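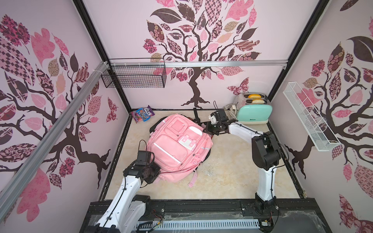 Bay 4 at Trerkis, with the pink backpack.

Rizal Lubis had the rule sheet open on his knee and a pencil behind his ear. He was the inspector, so he got the good chair.

"Rule 30," he said. "No arm lifts a load until both arms have reported their grip."

"They've reported," said Junaid Dogar.

"To whom?"

"To the log."

Rizal wrote that down. The Parkell rules ran to 81 clauses, and he had never skipped one. Junaid had worked under them for three years and knew which ones had been written after something went wrong. Rule 30 was one of those. A shop in Shboul had lost a gripper and a good part of a Sunday over it.

"And the stop button?"

"By my left hand. It's been by my left hand all morning."

"The rule says within reach of the operator. It doesn't say which hand."

"Then I'm doing better than the rule," Junaid said.

Rizal looked at him for a while, then ticked the box. 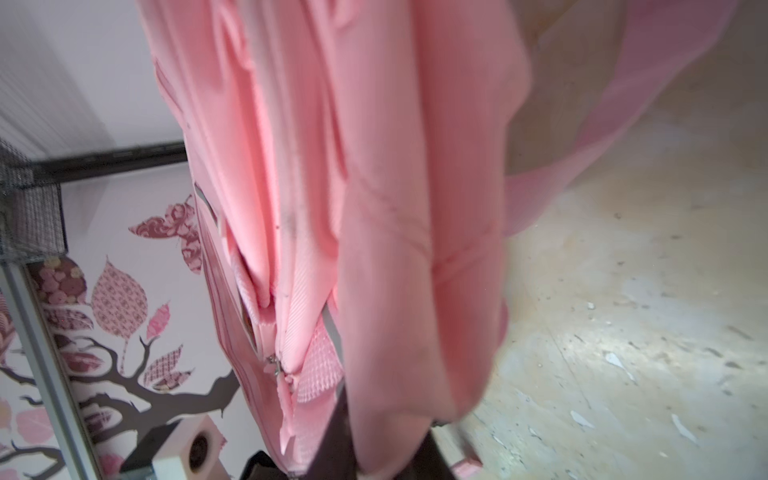
A school bag was harder than a carton. The Grokine people had written their part of the standard for cartons, with flat sides and known corners, and then sold it to everyone who handled cloth. Junaid had sent them a letter on the subject. He had kept a copy – two pages, typed – and he offered it to Rizal now.

"I can't inspect a letter," Rizal said.

"You could read it, though."

Rizal read it. It asked for one change. Where a load could fold, the operator should be allowed to call a halt without giving a cause, and the halt shouldn't count against the bay. As things stood, a bay could lose its certificate over 300 seconds of unexplained stops in a month, so people let things run when they had a bad feeling.

"Do you?" Rizal asked.

"Do I what?"

"Let things run."

Junaid kept his eyes on the arms. "I stopped twice last week. I put it down as dust."

"Was it dust?"

"No."

Rizal took the pencil from behind his ear and turned to the back of the sheet, where there was a space for remarks. He hadn't used it in years. He wrote for some time, in small, neat letters, and at the bottom he put Sun 26 October and signed it.

"Rule 31," he said. "Cables."

We use cookies to remember your reading preferences. Accept all | Manage settings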